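Trays and Baskets at the Livville Tasting Table

Zutholm Bakery put its striped roll on the table in March. The trays are the small ones from the Studdale range – mint green, rounded corners, a raised rim. We keep 32 of them for counter service. 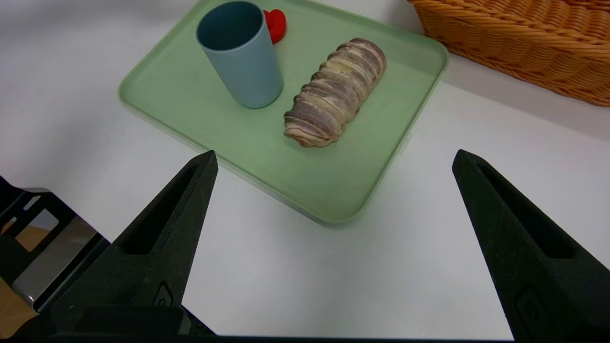
How long does a roll keep once it is out of the bag?
Until the end of the same day at room temperature, or 3 days if it is wrapped and kept in the fridge.

The swirl comes from rolling the layers thin and letting the dough rest for 30 minutes before shaping. Slices look best cut straight across with a bread knife.

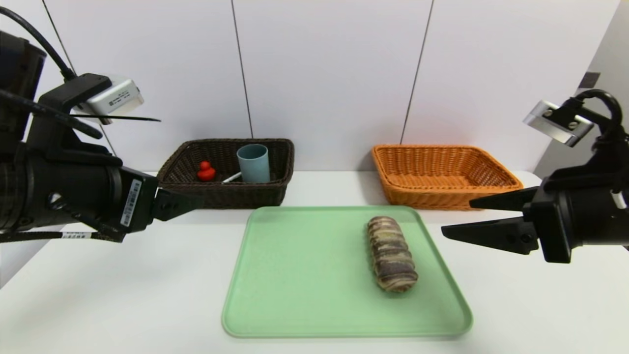

Baskets came from Wragg, item 548, and they stack when the season is over. We wanted two colors so the table would be easier to keep in order. The dark brown one has the blue-gray cup and a red rubber duck in it, and the orange one sits next to it against the wall. Both wipe clean with a damp cloth – no soap on the wicker, please.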